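Tirnus: parent and preschooler talk during shared reading

README and data card, release 2, 2nd November

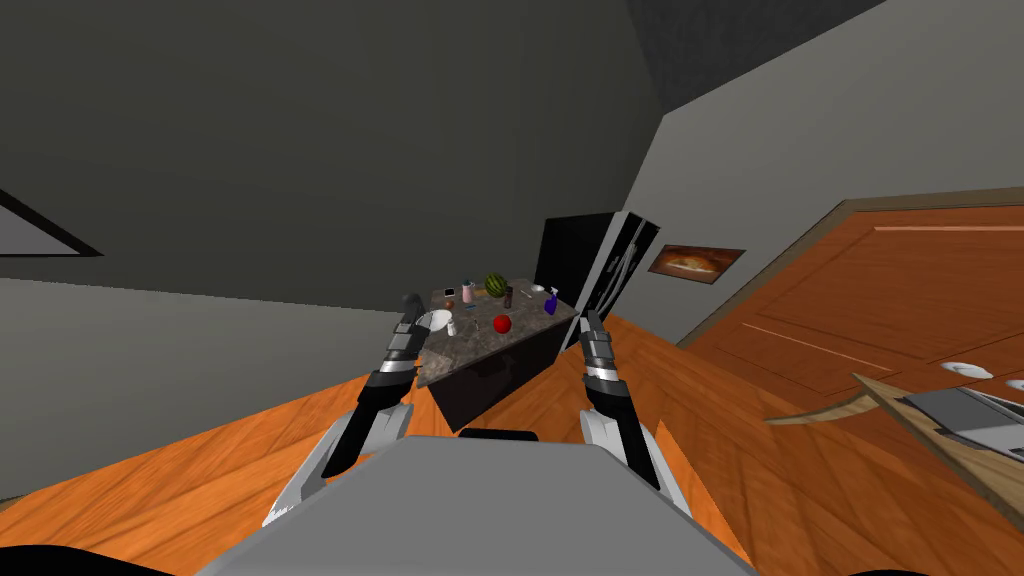
Simulated kitchen with a marble-topped island, two robot arms on either side.

Welcome, and thank you for taking an interest in Tirnus! It is a set of transcripts and hand-made annotations of parents reading picture books with their children at home. We study how young children come to talk about what other people know, want and believe, and reading together is one of the richest places to hear it happen. We had a wonderful time putting this together and we hope people find uses for it that never crossed our minds.

Maintainer: Priya Halvorsen

What you get

The release covers 220 reading sessions from 171 families. Most families gave us a single session, but a good number did a second one with a different book (those are the fun ones to compare, and we suspect a lot of people will start there). The children were between three and five years old at the time of recording. Every session is a plain text transcript with one utterance per line, plus a matching table of annotations.

There are no audio files in the release. Families agreed to share transcripts, and the recordings stay with us.

Folders

transcripts/ has one text file per session
annotations/ has one CSV file per session, same name as the transcript
families.csv has one row per family
sessions.csv has one row per session, with book, reader and child age in months
codebook.txt is the full coding guide, with worked cases
double_coded/ has the 3000 utterances that were coded by two people working apart

How the sessions were recorded

Parents used a small recorder that we mailed to them with two picture books, Brunet and the Lost Kite and The Calel Pond. Both were written for the study. The first has a character who looks for a kite in the wrong place, which gives everyone plenty of reasons to talk about thinking and knowing. The second is about a day at a pond and follows a very similar length and reading level, but no character in it is ever mistaken about anything. Parents picked which one to start with.

We asked them to read the way they usually do. Some read every word on the page. Some barely touched the printed text and made up their own story, and those sessions are a delight. Please don't treat the printed text as a baseline for what was said without checking the read_aloud column first.

Transcription

Transcripts were typed by hand from the audio and then checked by a second person listening to the whole session. We kept false starts, repeats and made-up words. Pauses longer than two seconds are marked with (pause). Speech we could not make out is marked xxx, one xxx per stretch no matter how long it was. Laughter is marked (laugh), and we left singing in – there is quite a lot of singing.

Names of children, siblings, pets, streets and schools were replaced with tags such as NAME1 and PLACE1. The tags are consistent inside a session and start over in the next one, so NAME1 in a family's first session may not be NAME1 in its second.

Annotation columns

utt_id: line number in the transcript
speaker: P for parent, C for target child, S for sibling, O for anyone else
read_aloud: 1 if the utterance is mostly printed text, 0 if not
mental: 1 if the utterance has a mental state word used as one
mental_type: want, feel, think, know, or other
about: self, listener, character, or someone else
question: 1 if the utterance is a question
answered: 1 if a question gets a reply in the next three utterances
notes: free text from the coder, often empty

The mental column took us the longest by far. "You know what?" is coded 0, as it is mostly a way to get attention. "Do you know where the kite is?" is coded 1. "I think so" went back and forth for weeks and ended up as 0 when it only means yes. The codebook has the full list of these, and we'd love to hear arguments for doing it another way.

What changed in this release

Release 2 adds the answered column, which several people asked for after the first release. It also fixes a fault where sibling speech was given the code O in sessions with more than one sibling present. If you ran anything on speaker counts with the first release, please run it again.

In October we went back over the age column and changed it from years to months. Scripts that expect years will still run without complaint and give you very strange plots, so look out for that one.

Loading the files

All files are UTF-8 with commas between fields. Utterances are quoted in the CSV files because children and parents both say things with commas in them. Join annotations to transcripts on utt_id within a session, and sessions to families on family_id. Leave family_id as text when you read it in, or your software may eat the leading zeros.

Hallus is our small companion script for pulling out exchanges around a mental state word. Give it a session and a window size and it prints the lines before and after each hit. It is slow on the full set but very handy when you just want to read, and please do read! An afternoon with the raw transcripts will teach you more than the summary tables.

Limits

Families signed up by themselves, mostly through libraries and preschools, and they probably enjoy reading together more than average. All sessions are in English. Several families speak another language at home and families.csv says which, but we did not ask how often each one is used. Fathers are the reader in far fewer sessions than mothers. The set is not suited to judging any one child's development, and we ask that it not be used that way.

We also can't say anything about what the children were looking at or pointing to. When a parent says "what's he doing there?" the page is usually easy to guess, but it is still a guess.

Terms of use

Free for research and teaching. Please don't try to work out who the families are, and don't repost the transcripts elsewhere – point people to this page so they get the latest fixes. Short excerpts in papers, talks and class handouts are fine.

Citing

Halvorsen, P. Tirnus: parent and preschooler talk during shared reading. Release 2.

Found a mistake?

Send the session name, the utt_id and what you think it should be. Corrections go into the next release with your name in the credits, unless you would like to be left out.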